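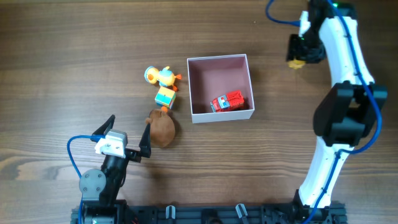 Square box on the wood tabletop, red toy vehicle inside. Duck, cube and brown plush to the left.

Clumby toy sorting — gallery

Notes and pictures from the toy sorting at Clumby, updated Friday, May 9, 2025. The activity is simple. A mixed set of small toys is laid out on a table and put into an open box, one piece at a time. The set was first put together in February by Noeline Tautahi and has been changed twice, both times to swap out pieces that rolled.

Setup

The box is square, open at the top, with thin pale rims and a light grayish-white front wall. The inside is a dull mauve to reddish brown. Dark toys are harder to pick out against it than light ones, mostly along the left wall. A lighter liner was tried and removed. It slid.

The table is bare brown wood with the grain running left to right. No mat is used. The grain is handy for squaring up the box, although a slight turn makes no difference to the sorting.

The toys

Red vehicle. White and light blue cab, red textured rear section. It is in the box, near the front wall toward the right corner, sitting at a slight diagonal. Pieces with flat sides tend to end up against a wall and stay there.

Yellow duck. Orange beak, orange feet, light blue piece on the body. On its side, with the feet toward the box. Angus Ruawai prefers to lift it by the body, as the feet catch on the rim.

Cube. Small, multicolored, mostly yellow on the upper face. Light blue, yellow and darker teal on the front side. The easiest piece in the set to stack and the easiest to lose under a larger one.

Plush. Brown, rounded, wider toward the lower part, with a small bright orange piece at the top. Soft toys go in last when the box is close to full, first when it is not.

Storage

The full collection is 67 pieces, kept in two tubs on the lower shelf. Tub lids are marked "hard" and "soft" — please put toys back by material and ignore color. The old color labels came off in February and the list on the wall has been corrected to match.

Missing or damaged pieces should be reported to Jolene Goodwin, who keeps the list. Spare boxes of the same size are on the top shelf, left side.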